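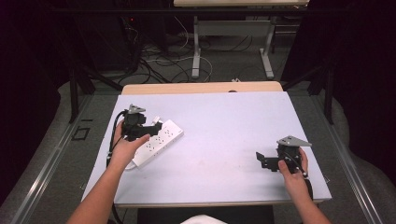
Une multiprise posée sur un plateau se contrôle cordon déroulé, fait remarquer un visiteur, sinon l'échauffement en charge fausse la mesure. La remarque a été notée par l'équipe de Baltton, qui ouvrait en avril 2026 son local d'essais aux adhérents d'Iltutari. Durée de la visite : 2 heures, 17 inscrits.

Premier poste : une table en bois recouverte d'une planche claire, sur laquelle est placée une multiprise blanche, en diagonale. La planche protège le bois et se change séparément. Sol en moquette grise. Les câbles noirs et blancs courent au sol autour de la table blanche du fond ; un passage en goulotte est prévu pour novembre.

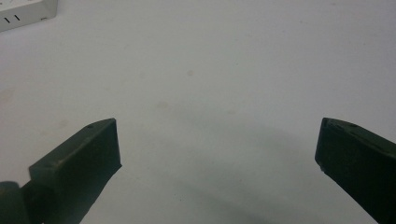 T. Ntuli

Second point abordé, le revêtement des plateaux. Le blanc mat limite les reflets sous éclairage uniforme et fait ressortir les traces. Référence interne Pleten 2861, nettoyage à l'eau savonneuse, solvants exclus. Hauteur de travail non communiquée. Épaisseur annoncée : 26 mm.

La question du poids admissible par table est restée sans réponse chiffrée. Baltton doit transmettre la fiche à Iltutari avec le relevé des longueurs de cordon.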